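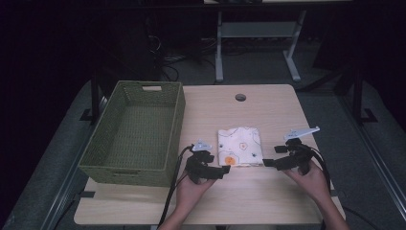

Photo: Clistau household textiles study.

Print this page | E-mail this page

4.2 Folded cloths and open baskets

Figure 3. A folded printed cloth beside a woven basket on the work table.

Small cloths are a wonderful subject for a study of household order. They are cheap, they move from room to room, and almost every home we visited had its own way of folding them. Across the Carvalho and Hemitz neighborhoods we logged 693 folded items, and 371 of those were kept in an open container of one kind or another. The rest lived in drawers, on shelves, or in stacks on top of something else.

The neat rectangle in Figure 3 is the shape we call a flat fold. It was by far the favorite for storage in baskets, and it is easy to see the appeal. A flat fold sits well against straight sides, and a second one can go right on top. In the green basket to the left of the cloth, the cut-out handle slot gives a hand somewhere to hold on, a feature that came up again and again in our interviews - people really do care about handles!

Print mattered more than we had expected. The cloth in the figure is off-white with pale outlined shapes and one orange circular motif near a corner. In homes with patterned cloths, people often folded so that a favorite part of the design stayed on the outside, and several could find a particular cloth in a full basket by a small patch of color. Plain cloths were sorted by size or by feel, which took longer and led to more refolding.

We also asked each household to fold the same cloth 2 times, once in the morning and once in the evening. The evening folds were looser, with about 95 showing an uneven edge, yet they went into the basket just as readily. This is a lovely result for anyone who worries over corners. Section 4.3 takes up the drawers, where loose folds caused far more trouble.

Related items
Wuvico survey of linen shelves
Rolling or folding: towels in small bathrooms
Woven containers in the family kitchen
Notes on drawer depth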